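Chapter 4
Volume: How Much Fits Inside?

Cooks, chemists and gardeners all ask the same question, and now it's your turn! Capacity is the amount a container can hold. We measure it in millilitres and litres, and 1,000 mL makes 1 L – learn that one by heart.

Straight sides are easy. A sloping side is trickier, as each centimetre of height holds a different amount.

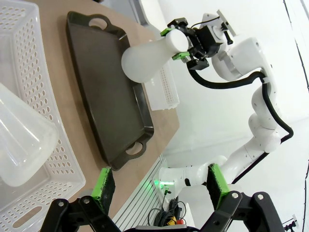 A tray and a white plastic basket

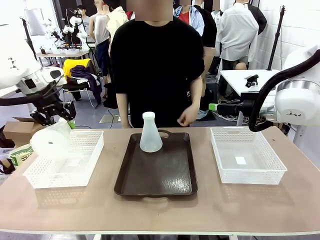 Ayten Yazıcı wrote to us that her class filled a cone to half its height, expected 500 mL and were amazed by the answer. Try it before you reach Exercise 22, and colour in your estimate first.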